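Kuusisto Club Sorting Kit

For school robotics clubs, after-school classes and teams getting ready for the spring Estum challenge

Status: in stock, updated March 2025

If your club has built its line follower and its maze solver and is itching for something messier, we think you'll love this one! The Kuusisto kit turns a table and a short conveyor into a working sorting cell, and students do all of it: mounting the gripper, writing the pick routine, tuning the grip force, arguing about where the box should go.

We put it together with the teams at the Dotside student workshop, who wanted a project with real parts in it. Foam cubes are fine for a first lesson — after that, kids want to grab things that bend, snag and roll away.

What's in the kit

Two-finger adaptive gripper with padded fingertips
Wrist adapter plate and screws
Power and signal cable, 100 cm
Set of 2 spare fingertip pads
Printed build guide and 55 practice task cards
Momodance software license for one club (lets students record a motion by hand, then play it back and edit it)

Arm, conveyor and parts to sort are not included. Most clubs already have an arm, and old computer parts make terrific practice pieces. Ask your school's tech office what it's throwing out! Use only parts that are unplugged, and leave power supply cases closed.

How clubs use it

Teams usually start with single blocks on a bare table, then move to a divided box, then to a box beside a conveyor. Plan on around 70 minutes for the first build, and a good deal longer for the first clean pick. Cables are the hard level. They hook onto each other and onto the fingers, and students get very inventive about approach angles.

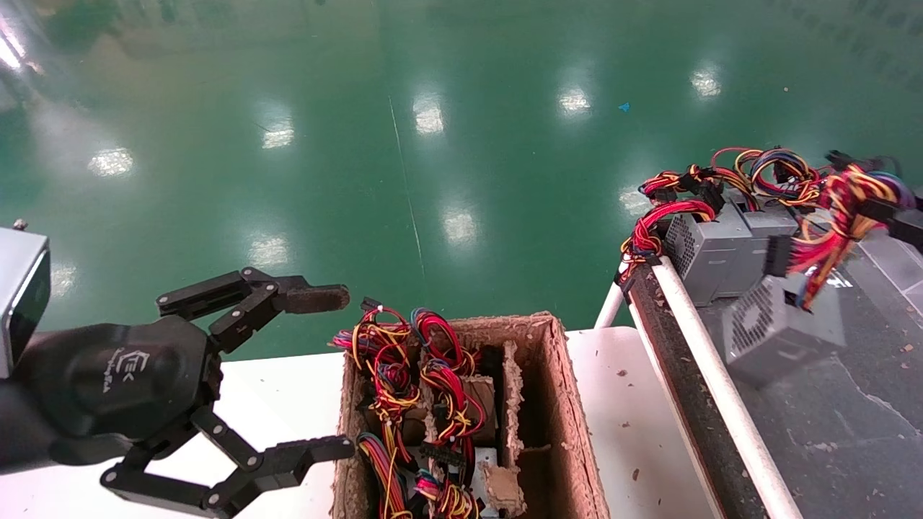 Jaws open at the box of power supply cables, with more supplies over by the conveyor.

Good to know

The gripper ships with fingers for the standard Estum table setup. Longer fingers are sold separately and go on with the same screws. The next batch of spare pads arrives in April, and you can add them to an open order.

Works with: Momodance, current version
Suggested ages: 13 and up, with an adult in the room
Goes well with: Dotside parts tray, Kuusisto bench clamp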